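Tissue box cover

A tissue box cover, also called a tissue holder or tissue box, is a household container that holds facial tissues and lets them be drawn out one at a time through an opening. It may fit over the cardboard carton in which tissues are sold, or it may replace the carton and hold the loose stack directly. Covers are made of wood, metal, fabric, leather, ceramic, plastic and woven plant fiber. They are kept on dining tables, coffee tables, desks, nightstands and bathroom counters, and are often sold together with trays, coasters or small baskets in a matching material.

Contents
Terms
Construction
Woven covers
Compartment holders
Use on the table
Care
See also

Terms

In everyday speech "tissue box" can mean the printed carton, the cover or the two together. Retailers usually keep "tissue box cover" for the open-bottomed type that drops over a carton, and "tissue holder" for a container with its own floor. A holder with extra sections for other small items is listed as a tissue organizer or a desktop caddy. Napkin holders are a separate group. They hold folded paper or cloth napkins upright or flat and in most cases have no slot.

Construction

The two basic shapes follow the two common cartons. The long or flat shape is a low rectangle with the slot running lengthwise along the top. The cube, or boutique, shape is taller than it is wide and has a round or oval opening. A cover made for one shape will not take the other, and a loose-stack holder is less particular, provided the stack lies flat.

The slot does most of the work. Facial tissues are interfolded, so that each sheet pulls up the leading edge of the next. If the slot is too wide, the raised edge falls back inside. If it is too narrow, the sheet tears. Long slots with rounded ends are the usual answer, and some makers line the edge with felt, plastic or a strip of binding.

Access for refilling is handled in several ways:

Open bottom, in which the cover is lifted off and set over a new carton
Sliding base, common in wood and acrylic
Hinged or lift-off lid, common in woven and leather holders
Weighted plate, which rests on the stack and sinks as the tissues are used

Lidded types may close with a clasp, a magnet, a loop and button, or nothing more than the weight of the lid.

Woven covers

Wicker is a method of weaving and the word does not name a single material. Rattan, willow, seagrass, water hyacinth and paper cord are all worked this way, as is plastic strand made to look like them. In a woven tissue holder the sides are built up on stakes fixed to a base, and the rim is finished with a wrapped or braided border. The lid is woven separately. Its slot has to be planned from the start, because the strands that would cross the opening must be turned back and secured on each side.

Light tan and brown are the usual colors. Natural fiber may be left plain, stained or given a clear finish. Woven holders weigh little, and many have a floor of fabric or thin board to keep dust off the stack and to stop strand ends from catching on the tissue.

The Relar pattern is a long rectangle with a lid over part of the body and open sections beside it. The Cerik pattern has a full-length lid and no divisions. Both are sold in a standard size and a deeper one, and the deeper version also takes paper napkins.

Compartment holders

A compartment holder places tissues and other small items in one body. Most have 2 or more sections beside the slot, divided by low walls of the same material. Typical contents are remote controls, pens, eyeglasses, hand cream, keys and phone chargers. On a dining table the sections may hold toothpicks, sugar packets, tea bags or spare napkins.

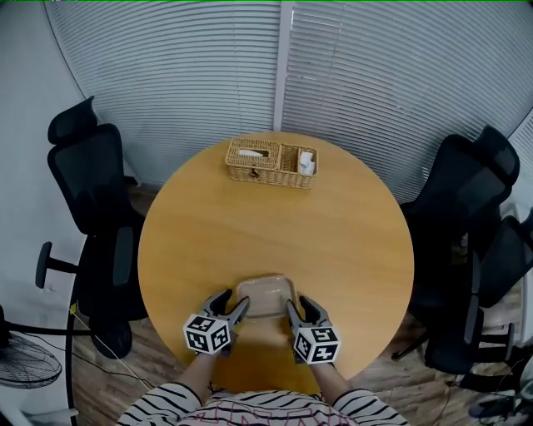 Compartment holders are generally long and low, and on a round table they are often set back toward one edge to leave the near side free for dishes or a tray. The slotted lid takes up one end and can be lifted for refilling without emptying the rest. In a wicker holder of this kind, with the lid over the left half and a small dark clasp on the front just below it, the middle compartment may stand open and empty while the narrow section at the far right end holds crumpled tissues that rise above the rim. A shallow tray with rounded corners and a raised rim, such as the beige one on the same table, is a common companion piece and can be moved around separately.

Use on the table

A holder in the middle of a table can be reached from every seat but takes up serving space. At the edge it is easier to work around, though one side of the table has farther to reach. Households that eat and work at the same table tend to prefer a light holder that can be picked up with one hand.

Care

Wicker is dusted with a soft brush or the brush attachment of a vacuum cleaner. Spills are blotted, then wiped with a damp cloth along the direction of the weave. Natural fiber should dry fully before the tissues go back in. Direct sun and heating vents make it brittle, and a broken strand can be glued down or trimmed close with nail scissors. Fabric linings are washed separately if they come out. Clasps and hinges need only a dry cloth.

See also

Basket weaving
Facial tissue
Napkin holder
Serving tray

Page last edited 15/10/2025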